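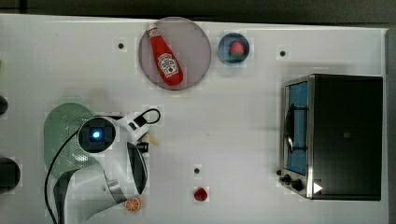
Hotholm Shelter Intake Notes

Short written notes made by front desk staff when a dog, cat or rabbit comes into a shelter, with labels for the reason the animal was given up. The notes come from over 40 shelters that use the Forkix intake form. All of them agreed in writing to share their text.

Maintainers: Tineke Segers, Rocío Aranda

What is in the download

There are two files. notes.csv has one row per animal and 10 columns, including species, age group, the note itself and the label. shelters.csv has one row per shelter, with its size band and whether it takes in strays. The column shelter_id joins them.

Age group is the staff member's guess at the desk. It was not corrected after the vet check, so kittens and small adult cats are sometimes mixed up.
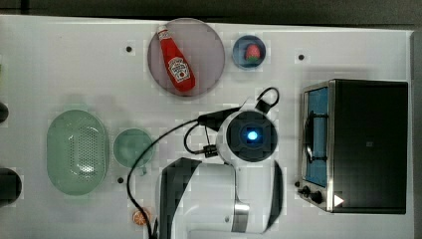
Pale green colander, plate and small dishes on a white table

Labels

Each note has one main label: housing, cost of care, owner illness or death, behavior, allergy, unplanned litter, stray, other. Two readers labeled every note separately. Where they disagreed, Rocío Aranda made the final call, and the column settled is set to yes.

"Behavior" is the label to be most careful with. Owners often give it as the reason when the note also mentions a move or a vet bill. We labeled what the note puts first. If you plan to use these labels to argue for or against a surrender fee, please read a good sample of the notes yourself.

Privacy

Names, phone numbers, street addresses and microchip numbers were removed by script and then checked by hand. Pet names were left in. If you find something we missed, write to Tineke Segers and do not post it in the public tracker.

Known problems

- Rabbits are thinly covered and mostly come from the Stevens branch.
- Notes typed on the older Flumby form stop at a fixed length, often in mid-word.
- Some shelters did not record strays before October - their stray counts look lower than they were.

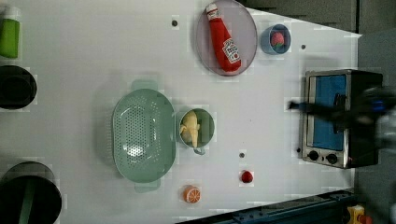 Terms of use

Free for research, teaching and shelter planning. Do not try to identify owners or staff. Do not rank single shelters by intake reason, as the forms were not filled in the same way everywhere. Please cite the dataset by name and version.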